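**致 Vastetti 艺术基金:尼古拉斯室内合唱音乐节中期进展报告**

报告日期:4/18/24
执笔:Shiuli Fakir(项目经理)
艺术总监:Tomos Prosser

各位同事好!上一份报告是一月交的,那时候我们手里只有一张曲目草稿和一份还没签字的场地意向书。三个月下来,进度比我预想的快,有几件事我早就想写给你们看了。照基金的格式,先讲艺术部分,再讲场地、教育、人员和经费,最后是接下来要做的事和几个想请你们定夺的问题。

## 一、曲目与委约

本届音乐节一共 13 场音乐会,曲目已经定下 11 场。剩下的 2 场都在等外团的答复,下文会说到。

最让我们高兴的是委约作品。Tomos 去年秋天提出想要一部为无伴奏合唱和单支低音单簧管写的晚祷,当时大家都觉得编制有点冒险,合唱队里还有人担心音准没有依靠。总谱初稿在二月底寄到,全曲 12 个段落,我们拿到的当晚就在排练厅里摸着唱了前四段。第三段的男低声部有一处长音,持续了整整一页谱,上方女高声部分成三部慢慢错开,唱完以后没有人马上说话,然后后排有人问能不能再来一遍。于是我们又唱了一遍,又唱了一遍,结果那天晚走了四十分钟!

作曲家之后改过两次。第七段原来的歌词重音落在弱拍上,唱起来别扭,现在已经调整。第九段的单簧管音区降了一个小三度,独奏演员说舒服多了。终稿预计下月到手,分谱由我们自己的谱务来做。

其余曲目的大致面貌:

- 开幕音乐会:文艺复兴时期的经文歌,加上新委约作品的首演
- 三场午间小型音乐会,每场不设中场休息,以牧歌和民歌改编为主
- 一场专给管风琴与合唱,管风琴师已经确认
- 一场深夜场,全部是二十世纪以后的作品,灯光只留谱架灯
- 闭幕音乐会:四个合唱队联合演出,乐队编制为弦乐、两支小号和定音鼓

深夜场是新尝试。去年观众问卷里有不少人写“想听更安静的东西”,Tomos 就顺着这句话做了一整套节目。我个人非常期待这一场。

## 二、场地

Skeltness 礼堂的租约已经签署,音乐节期间全部主场音乐会都在那里举行。那间大厅的残响对合唱来说非常漂亮,尤其是中频,唱完一个和弦之后声音会在屋顶下面留一小会儿再散开。缺点也有:坐满人之后高频掉得明显,辅音容易糊。我们在三月做过一次声学试唱,请了合唱队全体成员,让另外一批朋友分散坐在观众席各处做记录。

试唱之后定下来几项调整。合唱台阶往前移了一米半,第一排观众席相应取消。男低声部从最右侧换到中间偏后,这样两侧的观众都能听到低音。指挥台降低一阶,坐在楼座前排的人视线会好很多。朗读和致辞用的话筒改挂在侧墙,舞台中央不再放立架。

午间音乐会放在 Wanari 书店楼上的小厅,能坐的人不多,但那里的木地板和书架让声音很干净,适合一个声部只有一两个人的曲目。书店方面很热情,愿意提前一小时开门,还主动提出在楼梯口摆一张音乐节的节目单桌。我们只负担调琴的费用。

有一件事还没有完全解决:礼堂的后台通道和侧门共用一条走廊,联合演出那晚四个合唱队要同时候场,地方会很挤。目前的方案是让其中两队在马路对面的教室换装,开演前二十分钟列队过来。如果下雨就要另想办法,我们正在问能不能借用礼堂的地下层。

## 三、教育与社区活动

这一部分是基金资助里占比最大的一块,所以写得细一些。

**学校工作坊。** 计划中的 12 次已经完成 11 次。每次九十分钟,前半段做呼吸和听辨练习,后半段学唱一首两声部的短歌。我们原本担心初中的男孩子不愿意开口,他们正在变声,很多人觉得自己“唱不了了”。Tomos 的办法是让他们先用说话的音高念歌词,念着念着加上节奏,再从各自舒服的音上滑出去,最后大家落到同一个音。几乎每一所学校里都有人在这一刻笑出来,然后就真的唱起来了。

有一位音乐老师事后写信告诉我们,她班上两个从不参加合唱的学生,第二周来问校合唱队还收不收人。这封信我贴在了办公室的墙上。

**开放排练。** 每月一次,免费,不用预约。一月那次来的人坐不满前三排,到了三月,我们得从隔壁房间搬椅子。排练就是排练,会停下来,会反复,会有人唱错,来旁听的人似乎正是喜欢这一点。有位老先生每次都带着自己的总谱,坐在过道边上,排练结束后跟男高声部讨论换气的位置。

**成人初学者合唱班。** 这个班最初只打算开一期,报名的人超出预期,现在是两个平行小班。学员完全不需要会看谱。他们会在闭幕音乐会的上半场唱两首短曲,其中一首是三声部的卡农。上周他们第一次不看歌词把卡农唱完了,鼓掌鼓了很久!

**无障碍场次。** 其中一场午间音乐会设为放松场次,观众可以走动、出声、中途进出,灯光不全暗。我们为此改了节目长度,单首不超过五分钟,并在曲间留出说话的时间。节目单另做大字版。

## 四、人员与合作

合唱队核心成员保持稳定,只有女中声部因为一位歌手搬家而空出一个位置,二月通过试唱补上了。新成员的音色偏暗,跟原来的声部融合得很好,排第二次时就已经听不出谁是新来的。

外团方面,两支受邀的合唱队还在等各自的旅费批复。其中一支的指挥告诉我们结果会在五月上旬出来,另一支没有给时间。我们给两场都准备了替代节目:一场改为本团的浪漫派分节歌曲专场,另一场请本地的女声合唱队接手,她们已经口头答应。曲谱都在库里,真的要换也来得及。

舞台和票务由我们自己的小团队负责。票务系统已经测试过两轮,第一轮发现学生票和联票不能一起结算,现在修好了。

## 五、经费使用

到本报告期末,支出与预算总体相符,没有需要调整科目的情况。详细表格另附,这里只说几处有出入的地方。

| 科目 | 情况 | 说明 |
|---|---|---|
| 委约费 | 按计划 | 首期款已付,余款在终稿交付时支付 |
| 场地租金 | 略低于预算 | 书店小厅不收租金 |
| 学校工作坊 | 按计划 | 还有最后一次未结算 |
| 乐谱与版权 | 高于预算 | 深夜场有几首作品需要租谱 |
| 交通 | 低于预算 | 外团旅费由对方自行申请 |
| 印刷 | 尚未发生 | 五月下旬下单 |

乐谱一项超出的部分,我们打算用场地节省下来的钱补上,总额不变。如果基金对科目间的调剂有书面要求,请告诉我用哪一种表格。

## 六、遇到的困难

进展虽好,也有几处磕绊。

排练时间是最大的难题。歌手们大多有别的工作,四个声部全部到齐的晚上并不多,委约作品第五段和第八段又恰好是分部最细的地方,缺一个人就少一条线。我们现在把每次排练的前半小时改成分声部练习,缺席的人会收到录音和标记过的谱子。效果不错,上一次合排时第八段已经能不停地走完。

歌词翻译也比预想的慢。节目单要提供原文和译文对照,其中几首古老的祷文有不止一种读法,译者和 Tomos 为一个动词来回写了很多封邮件(我被抄送在每一封里,学到不少)。目前译文完成了大半,剩下的在印刷截止日前能交。

另外,礼堂的暖气在二月的一次排练中停过,歌手们穿着大衣唱完了后半场。物业已经检修,演出季天气转暖,应该不会再受影响。

## 七、下一阶段计划

1. 收到委约作品终稿,制作分谱,安排作曲家到场听一次合排
2. 完成最后一次学校工作坊,并向所有参与学校发放问卷
3. 确认两支外团是否成行,必要时启用替代节目
4. 节目单定稿、校对、付印
5. 开票,先面向开放排练的常客和工作坊学生家庭,再面向公众
6. 在 Skeltness 礼堂做一次完整的走台,包括四队联合进退场
7. 与录音师确定首演的录音方案和话筒位置

走台那天非常欢迎基金的同事来看。联合进场的时候,四队人从四个方向唱着同一条旋律走到台上,在空的大厅里听这个会很过瘾。 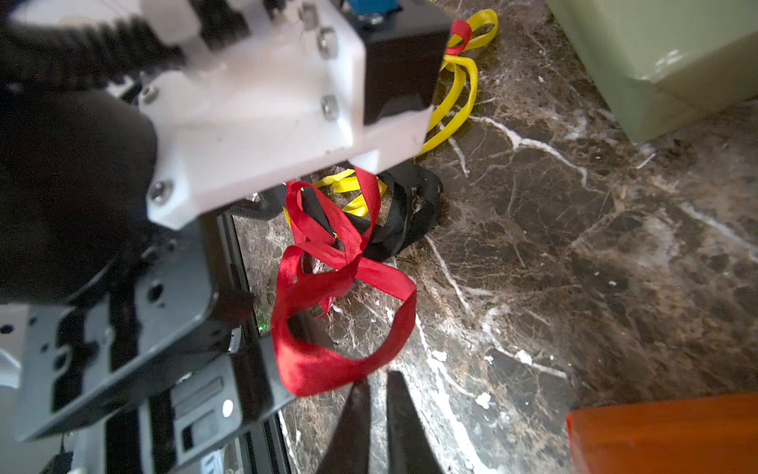
## 八、请基金确认的事项

- 节目单封底的标识,是否仍用去年的横版?我们希望在五月中旬之前拿到文件。
- 开幕音乐会的致辞由哪一位代表出席?时长请控制在三分钟以内,致辞之后合唱队会直接起音,中间不鼓掌。
- 首演录音能否在基金的网站上公开?作曲家已经同意,歌手方面我们正在逐个签字。
- 成人合唱班的第二年延续申请,可否与终期报告一并提交?

终期报告会在音乐节结束后六周内寄出,附观众问卷汇总和工作坊教师的反馈原文。中间如果外团的消息有变化,我会先发一封短邮件告诉大家。

Shiuli Fakir
尼古拉斯室内合唱音乐节(Nicholas)项目办公室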